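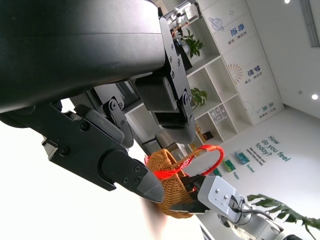 Wubit Kahsay wanted to know if the robot would mind trying that again, a little slower this time, so her daughter could watch the fingers. It was the first request of the day at the Birell open house, and far from the last.

FLESOVHAM, Wednesday, January 15, 2020 – Birell opened its doors to the public this week for a full day of live robot demonstrations, and we are still smiling about it! Guests stood close to the two-armed Wako robot, talked with the people who program it, and asked more questions than we had time to answer.

The main demonstration was built around fruit and a basket with a red ribbon handle. It sounds simple, and for a person it is. For a robot, a pear and a ribbon are two very different problems: one is firm and likes to roll, the other bends whichever way it wants.

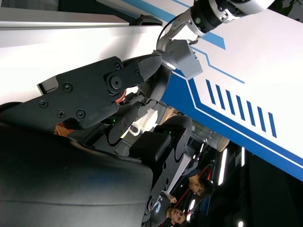
Wako's gripper at the Birell open house, with guests nearby.

"I had a speech ready and I never gave it," said Sinan Oral, demonstration lead at Birell. "People went straight to the robot and started asking how it knows when to stop squeezing. That's a much better talk than mine."

Each demonstration ran 30 minutes, with time afterward for a closer look at the joints and linkages. Younger guests were especially keen on the green indicator lights.

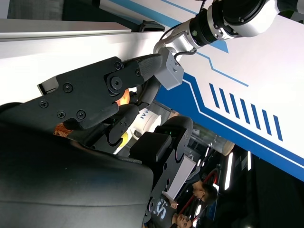 Black finger plates and a silver arm, seen up close during the open house.

Etenesh Jemal, who runs the Wako software team, spent most of the day beside the robot and came away with two pages of notes. Several of the suggestions, including a slower mode for school groups, are already on her list for spring.

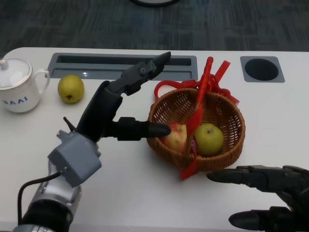 PLAN A VISIT

The next Birell open house will be held in April. Tours last 90 minutes and are limited to 33 guests each, and there is no charge to attend. School groups are warmly invited and should ask for Malcolm Birkett when they call. Reporters who would like to see Wako at work before then can contact Hiwot Gebru in the Birell press office.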